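Why Do Baskets Have Holes?

A hole is a funny thing to pay for, since it is made of nothing. Still, plenty of baskets are full of them, and the holes work hard.

Water drips out through them. Air sneaks in and carries off the damp. A wet spoon in a solid cup just sits in its own puddle, sulking.

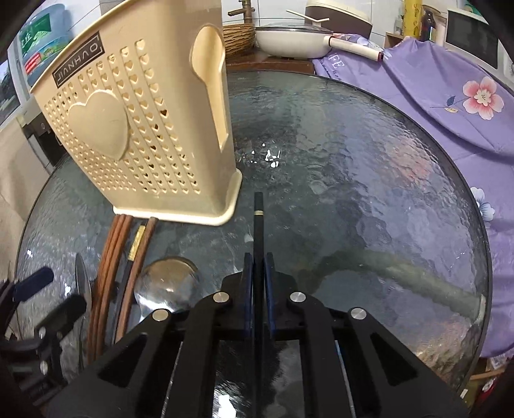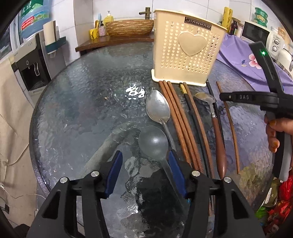 Small heart-shaped holes, in rows, on a plastic basket.

Does the shape matter? Water doesn't care. It will leave by a heart, a star or a plain old circle. Size matters more: a very tiny hole can hold on to a drop, and a very big one lets your teaspoon escape.

Try it: poke 5 holes in a paper cup, fill it over the sink and watch. Use your own cup.

Written by Lowri Yorath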